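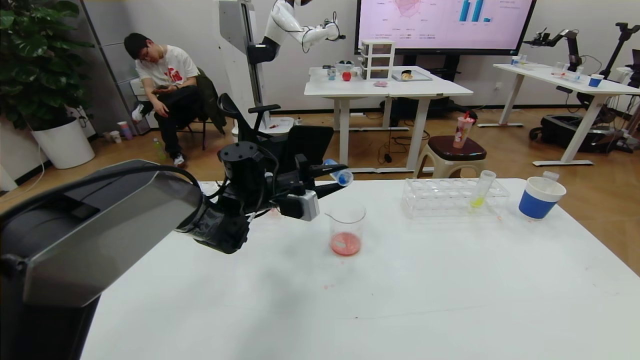

A small bottle held over a beaker with a layer of red-orange liquid in the bottom

Small Boat Fitting Out, Session 6: Sealants and bedding compounds
Notes by Seren Craddock

Bring your offcuts on Wednesday. We start with the deck fittings, so read section 2 first if you read nothing else.

1. What the tube says

Most tubes in the chandler's claim to seal, bond, fill and last for years above and below the waterline. I have yet to use one that did all of that well. A product that sticks hard is a pest to remove, and one that comes away easily shouldn't be trusted to hold anything on. Before you buy, decide which of the two you want. "Marine grade" on the label has no fixed meaning that I have been able to find, and it often adds to the price.

2. Bedding a deck fitting

The bolts hold the fitting down. The sealant only keeps the water out, and it can't do that if you squeeze it all away.

Drill the holes oversize, fill them with thickened epoxy, let it cure, then drill again to the right size. Yes, it takes two evenings. Countersink the top of each hole slightly so that a ring of sealant can sit round the bolt. Mask the deck, put plenty on, and tighten until it just oozes out all the way round.

The old advice is to stop there, wait a day and then tighten fully. I have my doubts. Turning the bolt later can break the seal you have just made round its shank. If you must do it, hold the bolt head still and turn only the nut below.

3. Kamol's hatch coaming

Kamol Intarasuk's Zastanby dinghy has had its forward coaming bedded twice and it still lets in water. He blames the sealant. I blame the plywood under it, which was never sealed on the cut edge. Vichien Srisuk thinks the deck flexes there and wants a stiffener glued underneath. We will have the coaming off and look before anyone spends more money.

4. Quantities

A 330 ml cartridge is more than most of you will need, and an opened one seldom lasts until the next job, whatever you push into the nozzle. Share one between two boats. For a 19 mm flange, run a single bead just inside the bolt line and a small ring round each bolt.

5. Things to be wary of

Bathroom silicone on anything you may want to paint later.
Polysulphide against some plastics. Check the window maker's sheet.
Cleaning up with whatever solvent is nearest. Try it on an offcut.
Forum posts that say "never leaked since" and don't say how long ago.

For next time: Nuanchan Suksawat on rudder fittings. Read the handout on backing pads beforehand.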